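Ultarbridge Manipulation Group
Minutes, data collection meeting
Saturday, February 3, 2018

Present: Theano Mitsotakis-Vlachou (chair), Rosaire Landry (minutes), operators from both shifts
Apologies: Jurkska site

1. Previous minutes
Accepted with one correction. The Kokkinos storage quote was per month, not per quarter.

2. Door hanger task
Rosaire reported 277 demonstrations recorded and uploaded. The task uses both arms and the "MAKE UP ROOM" card at the lever handle.

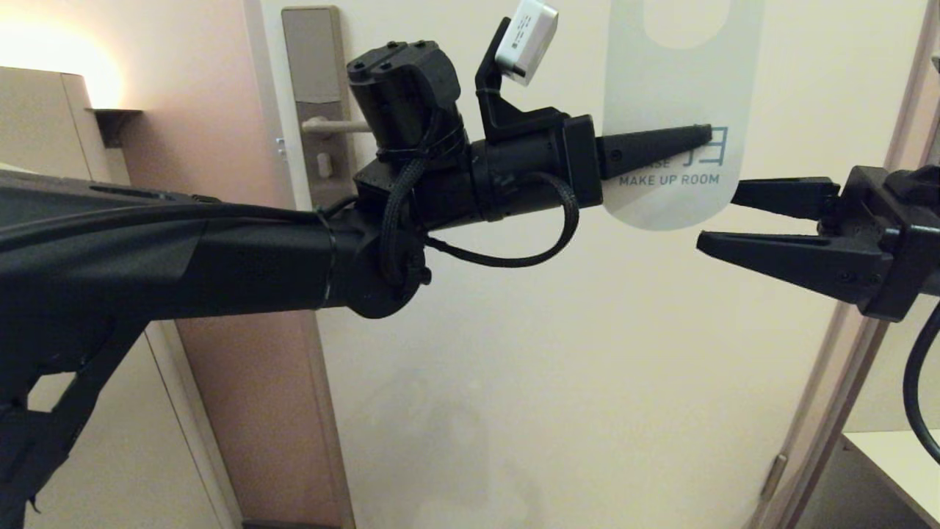
Operators on the late shift have been starting with the left arm and the early shift with the right. Theano is happy to keep both, provided the starting arm is entered in the log. Episodes with no entry go back to the operator who recorded them.

There was a long discussion about failed attempts. Rosaire wants dropped cards kept in the set if the operator recovers and finishes. Theano agreed for recoveries, but abandoned attempts are to be stored in their own folder and left out of training for now.

3. Labelling
The backlog stands at 70 episodes. Most are held up on where "reach" ends and "contact" begins. Agreed that contact starts at the first touch on either the card or the handle, whichever comes first. Rosaire will rewrite that page of the guide and redo the labels already done under the old wording.

4. Variation
The first training run did well on the card positions it had seen and poorly on the rest. Operators are asked to vary how the card hangs at the start of each episode, and to change the starting pose of the arms between episodes. 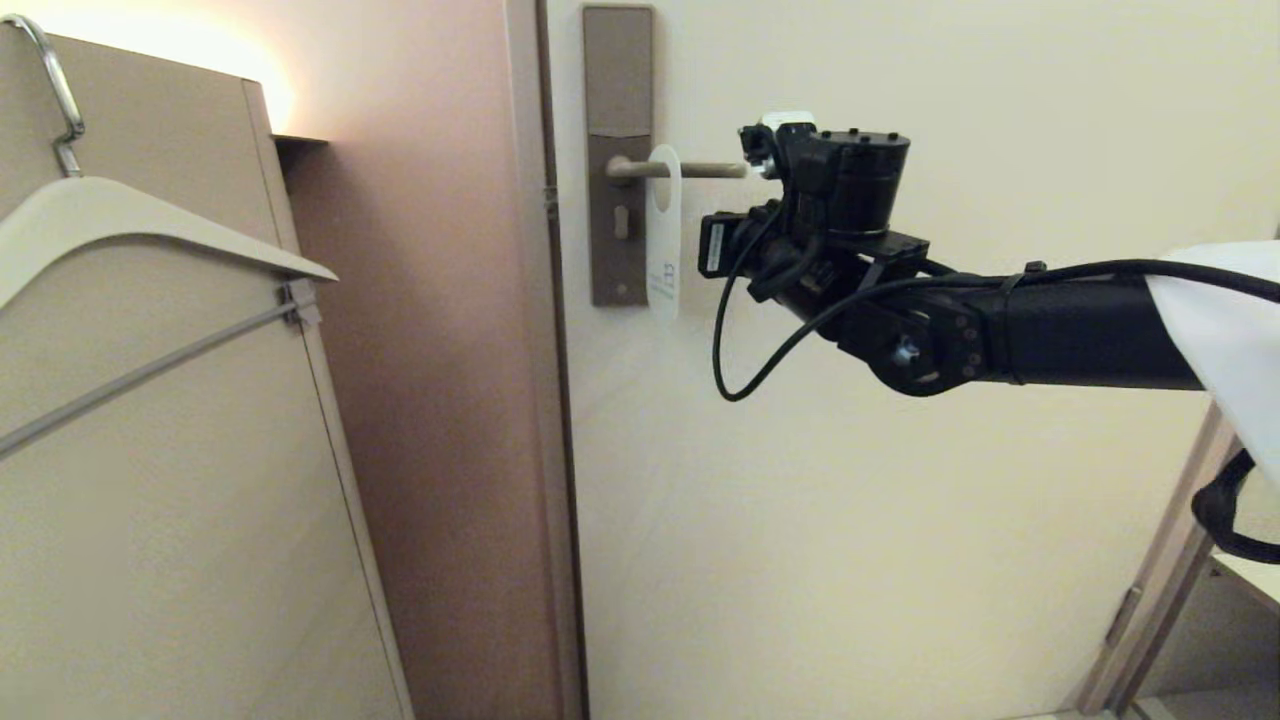
The next block will be 100 episodes on this door before any change of handle. The target across all door tasks remains 3,000 by the end of June. The Jurkska site has asked for a share of these and will send its hours.

5. Software
The Ivurance recorder update is on hold until the current block is finished. Time stamps from the two arms still drift on long episodes, so operators should stop and restart between episodes.

6. Other business
Spare cable ties to be ordered. Shift roster to go out by email.

Actions
Rosaire: labelling guide, cable ties
Theano: reply to Jurkska, roster
All operators: starting arm in the log

Meeting closed at 11:40.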